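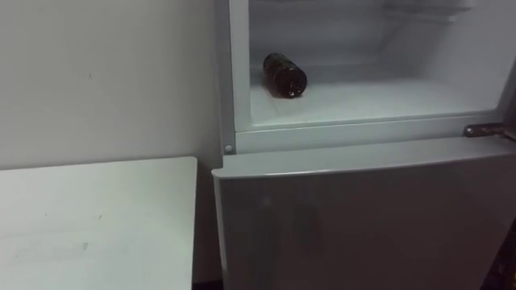

March 2026, fridge-to-table task, Larnima policy

Reran the bottle pick with the table pulled in close to the fridge. Same checkpoint as the last Samonte comparison, 1000 training episodes, no fine-tuning. Starting pose of the bottle varied between runs, lying down or upright. 46 runs logged.
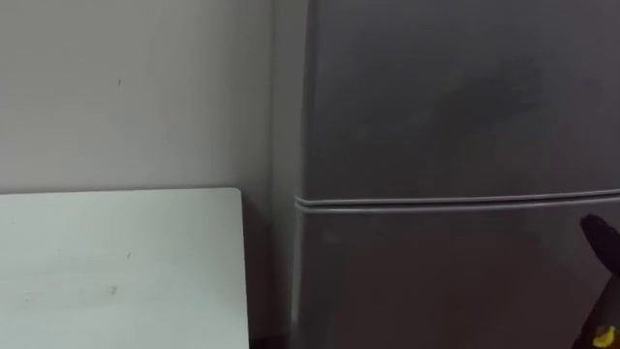 Door opening is fine. Most of the failures come later, in the reach into the upper compartment, where the wrist goes in too low and clips the front lip. Tiina Rantala thinks the head view loses depth on the white interior. She wants to try the wrist view alone for the last part of the approach.

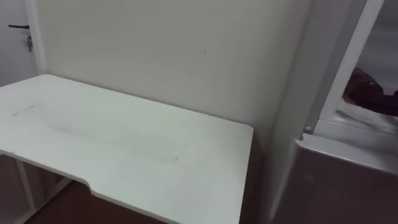 Lowered the arm speed limit for the reach and did 6 more runs. 5 good, one timeout. Too few to say much, so leave the old limit in the config until we have a full set.

Placement on the table still needs a release check.

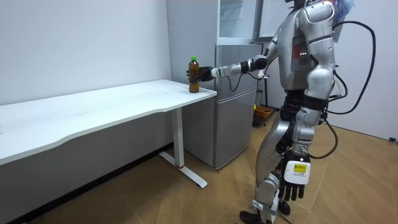
Right hand on the bottle, near corner of the table.

To do: rerun with the wrist view, send logs to Gakilstead.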